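Squeeze Play: My Week With Two Grippers
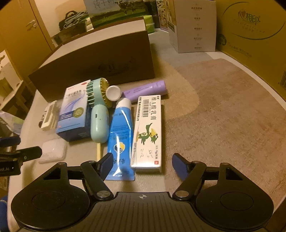 Lestwood Handling Lab, Hardware Trials Team

I thought tubes would be easy. I mean, it's a tube of cream, you squeeze it every morning half asleep! Then Vittoria Russo handed me a black hand-held gripper with dark blue fingertips and pointed me at the stuff on the floor – a glossy blue tube, a lavender one, medicine boxes, a mint green fan – and I dropped things for most of an hour.

The trial pits two tools against each other. The Vostora has soft pads and a light trigger, and I loved it right away. The Tralline is stiffer and (sorry, Tralline fans) it made my wrist ache, but wow, does it hold on to a box. Each one gets 500 grabs, and Nuwan Majumder logs every miss. By my last day the Vostora had 40 drops and the Tralline had 71, nearly all of them tubes.

Tubes roll, see. Come in square and they scoot off. Nuwan's trick is to go for the flat crimped end and close slowly, and once I got that I was hooked.

Fans are a whole other headache, with that fat round head on a skinny handle. I kept grabbing the head, and Vittoria kept telling me to quit it.

The camera comparison starts in February, and I've already asked if I can come back for it.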